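Equipment planning gallery: the household kit for next year

Page kept by Ailsa Purves, equipment and purchasing, Drunimholm

Every April we go through what the household handling programme owns, what has worn out and what it needs for the next twelve months. The spreadsheet goes to the budget holders at Stunstead and Lau. This page is for everyone else, mainly the people who use the kit every day and want to know why one request went through and another did not.

The programme records people doing ordinary household jobs with hand-held grippers, and the recordings are used to train arms to do the same jobs. Small table tasks make up most of the work at present — sorting, tidying, putting cutlery and chopsticks back in their holders. Nearly all of next year's list follows from that.

Grippers first. Each operator works with a pair, one in each hand, so we budget by the pair and never by the single unit. The current quote from Rusley is 3,549 for a complete pair with cameras, mounts and cases. Corentin Leclerc asked for three new pairs. We have put in for two and a refurbishment of the oldest set, which Gervasio Durán thinks has another year in it once the hinges have been replaced.

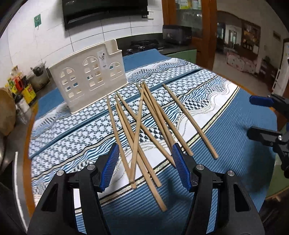

Refurbishment is the line people query most often. The price we were given is 1,097 a pair, covering new hinges, new cables and a recalibration, but not postage. The set is away for three weeks, so it has to go when another pair is free to cover. Idalina Leitão keeps the bookings and would like two months' notice of any gap. If your site is planning a quiet spell in the summer, tell her now.

Cameras are not on the list this year. Ghazala Rind went through the returns from all the sites and found that most of the faults logged against cameras were cable faults. We have therefore ordered cables, in two lengths, and left the camera money in reserve. Please stop taping over a damaged connector and carrying on. Put the cable in the red envelope and take a new one.

Storage has gone up. The cost itself is small, but it comes round every month and it is easy to forget when a new site joins. Any site adding an operator should add a drive to its request at the same time.

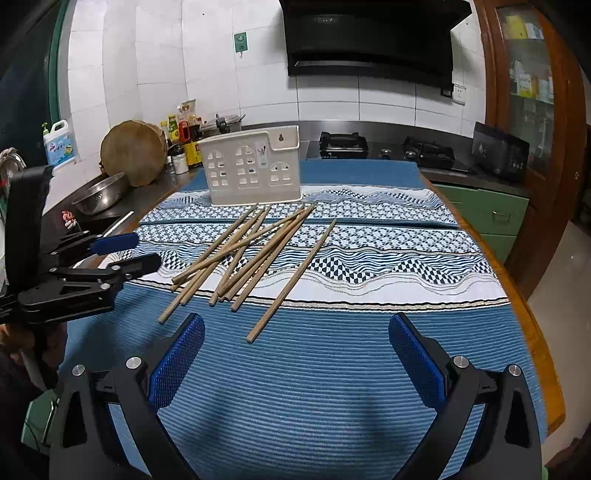 Finger pads are the one consumable we have never budgeted properly. They have been bought in small lots whenever someone ran out, with a delivery charge each time. From now on they will be bought centrally in a box of 100 and sent out with the cables. We looked at a cheaper smooth pad and decided against changing over. The blue studded type is what the operators are used to, and on thin things like the wooden chopsticks in front of the caddy we did not want a different surface halfway through a task set. Corentin is trying the smooth pads on boxes and tins only, and his notes will decide whether we look at them again.

Task props have their own line for the first time. Until now people claimed for them as sundries, and the receipts took longer to process than the things were worth. Each site will have a small prop allowance, to be spent on ordinary household goods from ordinary shops. There is no need to ask before buying. Do keep a list of what you bought, as Lau wants to be able to repeat a task with similar items later on.

Please don't buy specialist trays, fixtures or marked mats out of the prop allowance. Those belong under equipment and need a quote.

Two requests were turned down. The first was for a powered lifting table, which would have used up most of what we have for repairs. The second was for a full robot arm at Stunstead. It may well be the right purchase in time, but it brings a safety assessment, a fixed bench and a service contract with it, and none of those has been costed. Gervasio has agreed to get the figures together so that it can be put forward again as a complete request.

Still open: spare cases, a second charging station for Drunimholm, and whether training days come out of equipment or staffing. Ghazala is waiting for an answer on the last one.

Corrections and late requests should go to Ailsa before the end of the month. Include the site, the item, the number wanted and the date you need it by. Requests without a date go to the bottom of the pile.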